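Portada > Reportajes > Oficios

Casa | Oficios | Rutas | Mesa | Suscríbete | Buscar

La mesa que vuelve

Por Nicanor Peñalver

Dieciocho euros. Eso pagué por mi primera mesa de cocina, en un garaje de Cuesta, en marzo, lloviendo. Coja. Con tres capas de pintura verde y un cajón que no abría ni a patadas. La sigo teniendo.

Ahora todo el mundo quiere una igual. Madera clara, sin barnices gordos, que se note la veta. En los talleres de Plemberg hay lista de espera y los precios, pues eso, por las nubes: vi una de comedor a 1446 euros, sillas aparte. La dueña del taller ni pestañeó. Yo sí.

¿Qué ha pasado? Cansancio, supongo. Diez años de tableros que se hinchan con el primer vaso volcado. La gente se muda, desmonta, vuelve a montar y el tornillo ya no agarra. Y entonces se acuerda de la mesa de la abuela, la que acabó en el contenedor.

En Rillau quedan 9 carpinteros. Fui a ver a cuatro, dos me atendieron de pie y sin soltar la lija. Coinciden en casi nada. Uno jura por el aceite de linaza, otro dice que amarillea y que solo jabón, jabón de toda la vida, bien escurrido. El tercero cera, pero poca. El cuarto me mandó a comer, que eran las tres.

Sí hay acuerdo en una cosa: lijar siempre a favor de la veta. Grano 80 si hay pintura vieja, luego 120, luego 180 y a parar. Quien sigue hasta 400 cierra el poro y despues el aceite no entra. Me lo dijeron con cara de haberlo visto muchas veces.

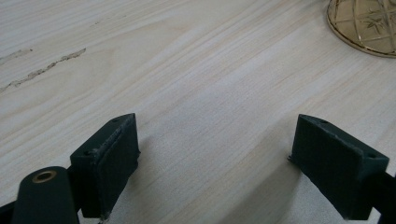

Y paciencia entre mano y mano. Un día entero como poco, dos si hay humedad. En la costa de Jondport esperan tres y se quejan igual. Los trapos con linaza, extendidos al aire, nunca hechos una bola en el cubo: se calientan solos y arden. Va en serio.

¿Merece la pena restaurar? Depende de las patas. Si la carcoma anda por ahí, mal asunto. Si solo baila, cola y sargento y una tarde de radio. La mia tuvo lo segundo, y el cajón sigue sin abrir del todo.

Comentarios

tere_m: A mí el jabón me dejó cercos. ¿Agua templada o fría?

Lolo101: Templada y poca. Y seca enseguida con un paño.

Virutas: Falta hablar de la cola de conejo, hombre!!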